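商事诉讼实务·第四讲 讲义
证据保全、文件披露与和解谈判
(课后整理稿,2022年4月24日)

上次课有同学说我讲得太快,所以这份讲义我尽量写得啰嗦一点,大家回去对着看就行。我自己做商事诉讼这些年,最怕的不是对方律师厉害,是自己客户的文件找不齐,所以这一讲的重点一大半都放在文件上。

先把贯穿案例再交代一遍,免得缺课的同学接不上。Skemport是供货方,Trummer是采购方,两家签了一份五年期的设备零件供应合同。第三年Trummer说有一批货不合格,停了付款;Skemport说货没问题,是你们仓库保管不当。中间还夹着一家做物流的Findilano,两边都想把它拉进来。争议金额995万,不算吓人,可是往来文件一大堆,正好拿来练手。

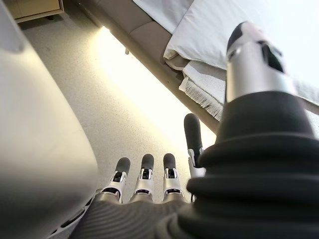 一、保全通知什么时候发

我的答案很简单:你觉得"可能要打官司"的那天就发,别等到立案。有些客户会嫌你小题大做,让他嫌去。

在Skemport这个案子里,三月初Trummer来了一封邮件,措辞很客气,说"希望就质量问题进一步沟通"。负责的业务经理Hartmut Sperling把它当成普通投诉处理了,该删的旧邮件照删。后来对方在庭上拿着这封邮件问他:您看到这里的时候,真的没想到会有纠纷?大家自己体会一下那个场面吧。

通知本身不用写得多漂亮,一页纸足够,但下面几件事要写清楚:哪些人要保存,保存哪段时间,包括哪些载体(手机聊天记录一定要单独点名!),自动删除功能由谁去关,有问题找谁。发出去以后要收回执,隔一阵再提醒一次。人是会换岗的,新来的人根本不知道有这回事。

二、披露范围怎么谈

范围这件事,双方律师坐下来谈,往往比让法官来定划算。我一般先报关键词,再报人员名单,最后谈时间段。顺序反过来也行,看你手上哪一块最弱。 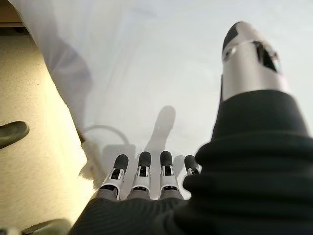 关键词别贪多。这个案子第一轮对方给了66个词,里面居然有"货"和"问题",你想想一家卖零件的公司,哪封邮件里没有这两个字?我们坐下来删了一下午,又补了几个批次编号进去,跑出来1,848份文件,两个助理分头看,时间上勉强能接受。

还有一点容易忘,就是关键词跑完要抽样。从没命中的那堆里随便抽一些出来看,要是里面藏着重要的东西,说明词没选对,赶紧改,千万别等对方来指出。抽样的过程也要留记录,谁抽的、抽了多少、看到了什么,以后法官问起来你才有底气。

三、保密特权:遮哪里,留哪里

律师和客户之间的沟通可以不交,这个大家都知道,麻烦在于一份文件里一半是法律意见、一半是商务讨论。我的做法是逐段看,能分开就分开,遮掉的地方在清单上写明理由。 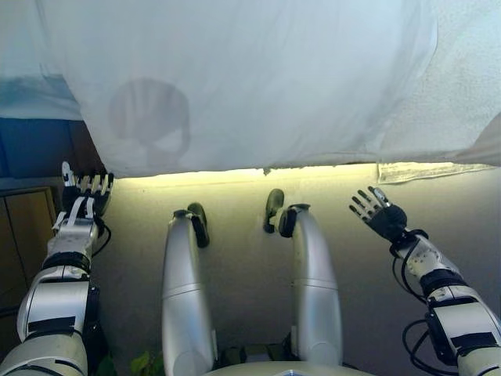 遮盖这一步,我见过太多人栽在电子文件上。有人用画图工具在字上盖一个黑块,打印出来挺像样,对方把文件复制到记事本里,底下的字全出来了。还有人调个浅色块就算完事,那就跟这张图上头的白布差不多,布是盖着的,可光从后面一打,偏左那块圆圆的灰影子还是透出来了。所以请务必用专门的遮盖功能,做完以后自己先试着选中、复制、搜索一遍,再看看文件属性里有没有残留的作者和修订记录。万一真的交错了,马上书面通知对方要求退回,拖得越久越难讲。

特权清单也要认真写。"法律事宜"四个字是过不了关的,至少要有日期、收发件人、文件类型和主张特权的依据,同时又不能把意见内容写出来。这个分寸要练,作业二就是练这个。

四、什么时候谈和解

上一届的Ravinder Li同学问过我一个很好的问题:披露做到一半谈和解,是不是示弱?我当时讲得不太好,这里补一下。我觉得文件看完八成左右的时候其实是最适合谈的,你已经知道自己最难看的几份文件是什么了,对方大概也知道,而专家证人的钱还没花出去。Skemport和Trummer就是在这个阶段松动的,双方同意先请Prunley调解中心安排一次会面,谈了一天,没成;过了几周又谈,才把付款和换货两件事拆开来处理。

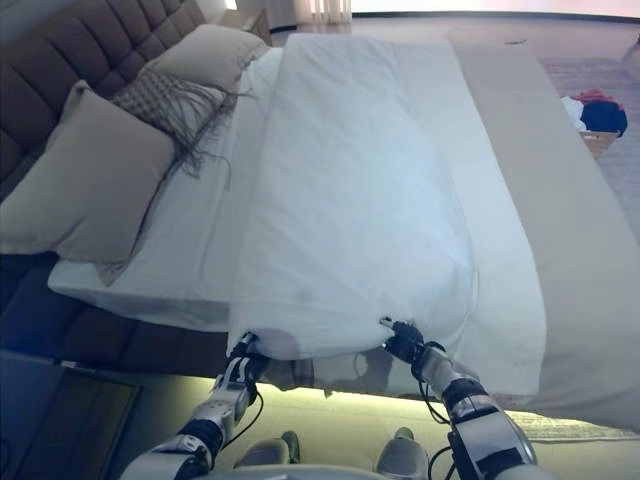
图4 两只黑色夹爪夹着床上白色被子的边缘

谈之前请先给客户算一笔账:继续打下去的律师费、专家费、管理层要搭进去的时间,还有败诉时可能承担的对方费用。数字写在纸上,让客户自己看。口头说"差不多"的,事后十有八九会扯皮。另外,和解沟通的邮件标题要写明"不影响权利主张",讨论范围也要讲清楚,不然哪句话被拿去当承认用,很冤的。

Findilano那一块本讲没展开,追加第三人的问题留到下一讲。

作业
1. 以Skemport代理律师的身份起草一份保全通知,不超过一页。
2. 从课程资料包里选5份邮件,做成特权清单。
3. 给Trummer写一封回信,回应它提出的关键词清单,语气请客气一点,别写得像吵架。

第二题可以两人一组,交的时候两个名字都写上。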